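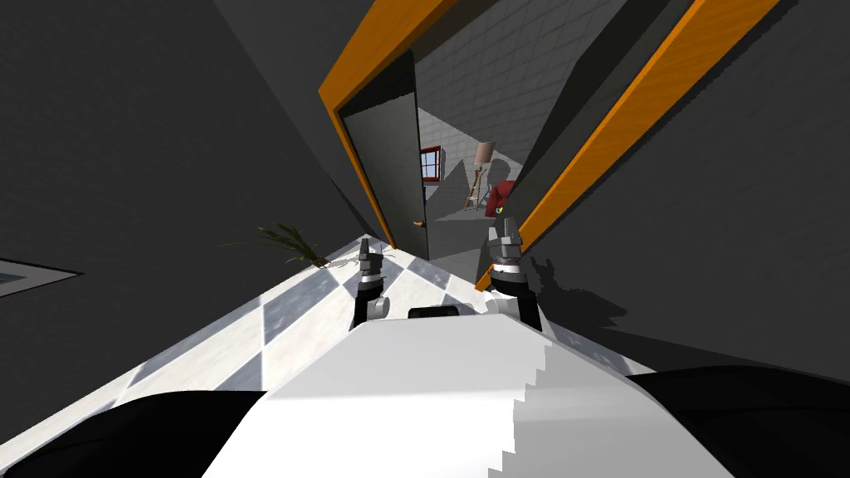
Elto simulation and planning working group
Minutes, May 6, 2024
Held in the Sutdale office, with Zincombe on the call

Present: planning, perception, controls, tooling. Apologies from infrastructure, who were restarting the thing we needed for item 3.

1. Minutes of the last meeting

Accepted after one correction. The phrase "the planner is finished" was struck and replaced with "the planner runs."

2. Door task, status

Planning reported on the nightly batch of 200 episodes in the simulated apartment. The robot has to find the door, get a hand on the lever, open it and drive through. 77 episodes ended with the robot in the next room. Controls asked how many of those involved the handle. Planning said the success check looks at the position of the base and takes no interest in how it got there. There was a pause.

Agreed that an episode counts only if the lever angle passes its threshold before the door hinge moves. Everyone expects the number to go down. Planning asked that this expectation be minuted, so it is.

3. Handle pose estimates

Perception has been chasing an offset in the estimated lever pose that grows as the robot gets close. Two suspects: the hard shadow the renderer throws onto the door panel, and the hands getting in front of the lever during the last part of the reach. Perception favors the shadow. Controls favors anything that isn't controls.

The estimator currently throws away its earlier estimate as soon as a new one arrives, however bad the new one is. Perception will try holding the last confident pose and blending from there. Tooling pointed out that this was proposed in February and has a branch. The branch does not build.

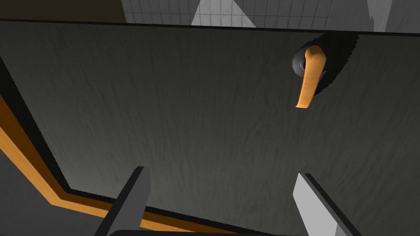 Can we turn shadows off in the renderer and see whether the offset goes away?
For one diagnostic batch we can, with everything else held fixed, but the training and evaluation scenes keep their shadows because the policy will have to cope with them later.

Tooling to add a flag. The flag will be off by default and will have a name that makes sense, after what happened with the last one.

4. Planner timeouts

The arm planner gives up after 3 seconds and hands back an empty path. The executor treats an empty path as a path that has been completed, and reports success. This explains a good deal about the past month. Controls will make the executor reject empty paths. Planning will return a proper error code in place of nothing at all.

A longer timeout was suggested and declined. The slow cases are nearly all ones where the base has parked too near the door to let it swing, and more thinking time will not move the base. Planning wants to sample base positions against the full sweep of the door before asking for an arm path. No objections. Some muttering about the size of the collision mesh.

5. Nkosi log viewer

Nkosi now loads both arms on one timeline, and scrubbing no longer crashes it unless you scrub backward. Zincombe asked whether backward scrubbing is a priority. Perception said it is the only direction they use.

Tooling also asked that people stop naming their runs "test." There are more than 77 of them in the shared folder, and the search box is doing its best.

6. Actions

Planning: new success check in the nightly batch. Error code for timeouts. Base sampling behind a switch.
Controls: reject empty paths in the executor.
Perception: get the pose-holding branch to build, then argue for it.
Tooling: shadow flag. Backward scrubbing in Nkosi.

7. Any other business

Zincombe raised the simulation clock drifting from the controller clock on long episodes. Put off to the next meeting, as it was at the last one.

Meeting closed when the room booking ran out.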